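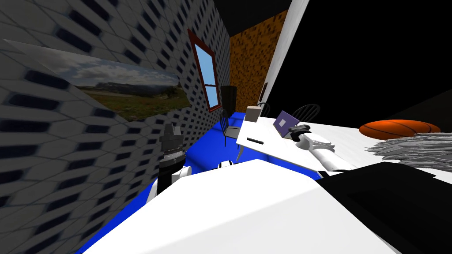
Workshop notebook, simulation bench
October, entry opened 8:40

Purpose of entry: to record the state of the table-clearing work before the Rendon office decides which evening tasks move to the two-armed unit, and to note what the change means for staff on the meeting-room round.

The Nurmi room model was loaded without changes. The target for this block is 500 simulated runs. At the close of the morning 277 had been logged. The remainder will be queued overnight under the Esen scheduler, and whoever opens the bench tomorrow is asked to check the log before starting anything new.

Views from the arms were reviewed alongside the room view. Colleagues who will supervise the unit have asked to be trained on both, and this seems reasonable. The gripper views take some getting used to.
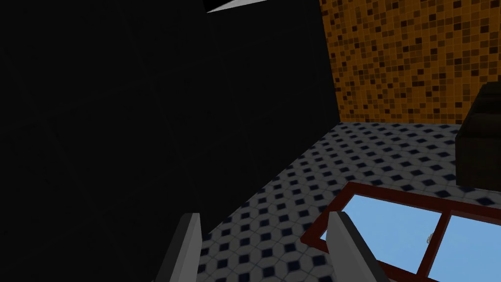 Gripper view, fingers open. Mosaic wall and patterned floor behind.

Staffing. The evening round is at present done by 2 people. Under the Clavavico proposal one would stay on the round and the other would move to supervision at the bench, with the same hours and classification. Both have asked in writing who is responsible when the unit stops partway through a table. The proposal does not say. I have recorded it as an open question and sent it to the Rendon office.

A second concern was raised at the noon meeting. Staff currently decide for themselves what on a table is rubbish and what has been left for the morning. A pen or a small box may be either. The task list has no entry for this, and in my view the judgement should stay with a person until it does.
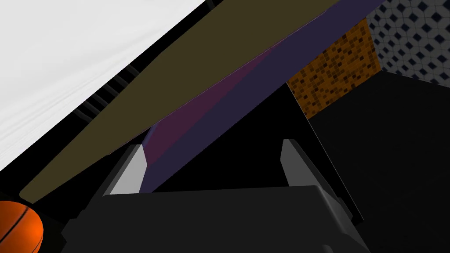 Gripper empty, close to the olive board and purple panel. Basketball at lower left.

Run 505 is reserved, outside the main block, for the supervisors' own trial. They will choose the order of objects themselves — the bench is not to preset it.
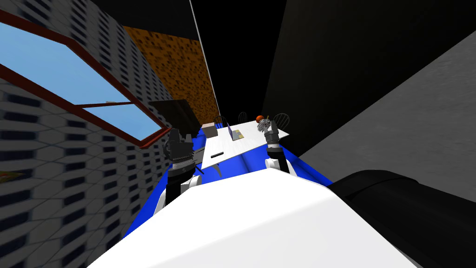 To be done before the next entry

Confirm the overnight queue and note any runs that did not finish.
Write the stop procedure in plain words, one page, and have the evening staff correct it.
Ask Rendon for a reply on responsibility.
Label the two gripper views left and right on the supervisor display.

Entry closed 4:15.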